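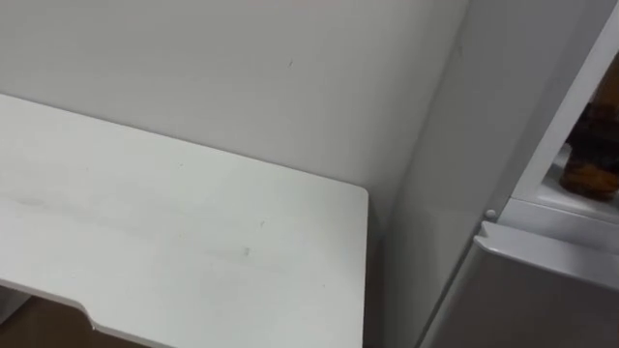 *White table, white wall, white fridge. The kitchen corner, 12th May.*

I love this corner and I'm not going to be sensible about it. I have lived with plenty of kitchens where the table was on one side of the room and the fridge on the other, and you spent your life ferrying butter across the floor. Now I can stand in one spot, open the top compartment, turn, and put the thing down. It took me one morning of that to be completely won over.

So, the fridge day. I'd been putting it off since September, when I wrote in this very notebook that I would "do it this weekend." Ha. But I woke up early and full of beans and had the door open before I'd even made coffee. Everything came out and went on the table. I got through three jars of mustard that all turned out to be the same mustard, a heel of cheese I don't want to describe, and the good plum jam from Plorerero that I thought I'd finished at New Year's! I had it on toast right then, standing up, and it was wonderful.

The shelves I washed in the sink with warm water and baking soda. I never use soap in there anymore, it makes the lettuce taste of lemons. The lip at the bottom of the upper part is the awkward bit, where crumbs and drips collect, and I went along it with a cotton swab like somebody restoring a painting. Very satisfying. I could have done it for another hour.

Then the table. It has a streak across the middle, grayish, that I keep meaning to go after, and one little dark spot that I have scrubbed at so many times I think of it as a resident. I tried the Rekine paste on a different mark near the wall end last week and it worked nicely, so the streak is next. I want to do it in daylight and take my time. There are always smudges on that top — it has a bit of a shine to it and shows every finger — and I've decided I don't mind. A table with smudges is a table people eat at.

I measured the gap between the table and the fridge too, because I've had an idea. It's dark down there and narrow, and at the moment it's wasted. What I'd like is a slim rolling rack for oils and vinegar and the tall bottles that fall over in the cupboard. The Ustau catalog has one that is 71 inches tall, which is absurd, it would look like a ladder. But they do a low one as well, and if it fits I'll be unbearable about it for weeks. I wrote the width on the back of my hand and then washed it off doing the crisper drawer, so I'll have to measure again tomorrow. Tape measure is in the drawer with the string, note to self.

The wall I am leaving alone. For a while I had plans for it — a shelf, a calendar, a row of hooks, a big framed map of Sang with all the little ferry routes — and every time I held something up I liked it less than the plain white. There's one tiny speck of a mark on it and that's all. In the mornings the shadows go soft on it and the whole corner feels twice as big. I drink my coffee looking at a blank wall and I'm perfectly happy, what does that say about me?

Things to buy so the fridge doesn't go back to its old ways:

- a lidded box for cheese (flat, so it slides in sideways)
- masking tape and a marker for dates
- lemons, celery, eggs, the plain yogurt
- NO mustard

I also want to try keeping the leftovers up top at eye level and putting the jars lower down. I've always done it the other way around, and the leftovers get forgotten behind the pickles until they have to be buried. If I see the soup I'll eat the soup. That's the theory, anyway.

Supper was an omelet with everything that needed using: half a pepper, two scallions, the last spoonful of cream cheese, and a potato I sliced very thin and fried first. Best thing I've eaten all week, and it cost nothing. I ate at the table in the corner with the radio on, and got up twice just to open the fridge and look at it. So clean! The light bounces around in there now.

My back is sore and my fingers smell of baking soda. Tomorrow the streak, the measuring again, and I have to call about the rack before they close at noon. Also take the jars out to the recycling, they're in the bag by the back door.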